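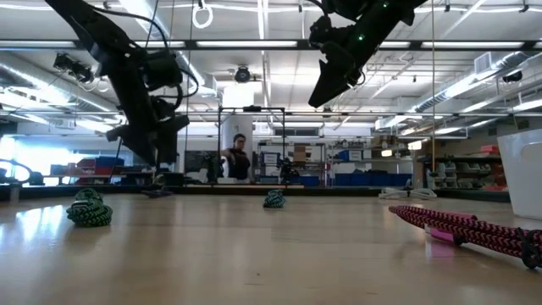
Posted in May by the workshop team lead, Drakgate packing

I've run the cable bench at Drakgate for long enough to have strong feelings about tangled braid, so when we put the Dvorak two-arm cell in I volunteered to write up this page myself. The arms hang from a rail over the table, and that's the bit I'd fight to keep – you get the whole worktop back, and anyone standing on the far side can still see what's going on between the two grippers. The green and black coils can sit towards the middle and the long pink and black one can sprawl across the front, and there's still room for the white bin at the side.

What it does for us is the dull part of returns: picking up coiled braided leads and putting them in the right tub. We used to do all of that by hand, 1,230 leads in a normal month, and by the afternoon your thumbs knew about it. The cell now takes the plain bundles. We take the odd ones, which means frayed ends, missing ties and anything that has been knotted by someone in a temper.

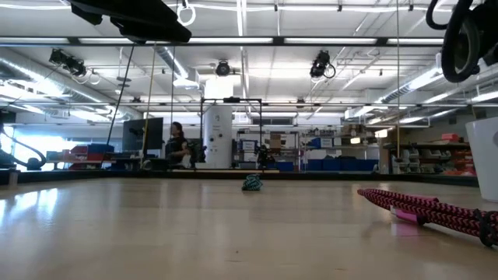 The job itself has changed more than I expected. I spend less of the day bent over and a lot more of it deciding things, like which bundles are worth re-tying and which should go straight to the scrap tub. Two of my colleagues were worried about their hours at the start (fair enough, so was I!) and we got it put in writing that nobody's shifts would be cut. They've both learnt to set the arms up for a new batch, and it's a paid skill on our grade sheet now.

It isn't all lovely. Changing over to a new sort of lead takes us around 40 minutes if the bundles are a different shape, and shiny worktops have been a nuisance when the sun's low. We pull the blind down after 3 pm. I'd also like a louder stop chime – the one it came with is far too polite for our room.

What you get with the cell:

- Two arms with overhead rail and cable ties for the runs
- Two pairs of black fingers, angled at the tips, good for getting in beside a soft bundle
- Selter bench software, with 5 saved set-ups to begin with and space for 50
- A day and a half of training at your own bench, which I'd say is the best part of the price
- Wrist cameras, so you can check on screen how the leads are lying before the fingers close
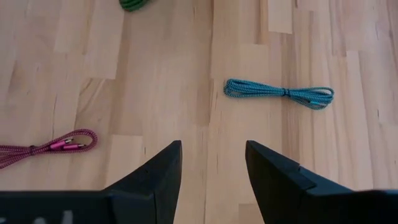 Before you order

Measure your ceiling first, then measure it again with the lights on the plan. Ours needed two of the light fittings moved and that held us up. Think about where people will stand as well. We marked a line on the floor and moved the tea things to the other wall, and I still think the kettle is too far away.

If you'd like to come and see ours running, ask through the Vavport sales desk and they'll find a morning that suits. Bring some of your own leads, the more awkward the better.

Related items

Dvorak overhead rail, short
Spare finger pair, angled
Selter bench software, extra seat
Vavport stacking tubs, white
Matt bench mat, cut to size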